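Skarnell – tabletop scenes for perception and planning

Version 3, January 2019

What it is

Skarnell is a small set of rendered indoor rooms plus the Python tools we use to load them, shuffle the objects and score the results. It grew out of the planner work at Grandau, where we kept writing throwaway scenes and losing them. Now they live in one place, and we're really pleased with how much quicker it has made our testing!

What you get

56 scenes, 600 rendered views per scene
Depth and object masks for every view
A plain text scene file you can edit by hand
toprak, the scene loader
cletgate, the scoring tool

Getting started

Unpack the archive, then run:

toprak load rooms/bedroom_table
toprak shuffle --seed 6
cletgate score results/

The first load is slow while the textures are cached. After that it's quick, even on an old laptop. Scene files use metres and degrees, with z pointing up. If your planner expects radians, pass --radians to the loader and leave the files alone.

What we use it for

Mostly for finding objects on a table and planning a clear path between them. Many views hold furniture and open doorways as well as the table, so a detector has plenty of chances to get distracted. We like that. A model that only ever sees a bare table in a grey void gets a nasty shock when it meets a bedroom.

Shadows are the fun bit. Tall, thin plants throw spiky shadows over the tabletop, and our first segmenter was quite happy to call those objects too. Clear glass is the other good test – it's easy to miss in colour, and the depth we supply is exact, so you'll want to add your own noise before trusting any score.

Known problems

Floor colours are stronger than in most real rooms. Turn on --mute-floor if your colour model complains.
Chairs have simple collision shapes, so a path through the gap under an armrest will be refused.
Some far rooms seen through doorways have no masks. Please leave them out of your scores.

Changes

Version 3 adds the bedroom scenes and fixes the mask order bug found by Şükran Aydoğan, who also rewrote the shuffle code so that objects can't end up inside each other. Thank you, Şükran! Old seeds will give new layouts, so re-run your baselines before comparing.

Next up is a batch of kitchens, planned for February. If you build a scene of your own, send us the scene file and the seed – we'd love to add it.

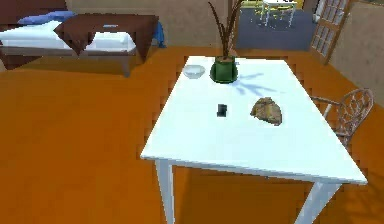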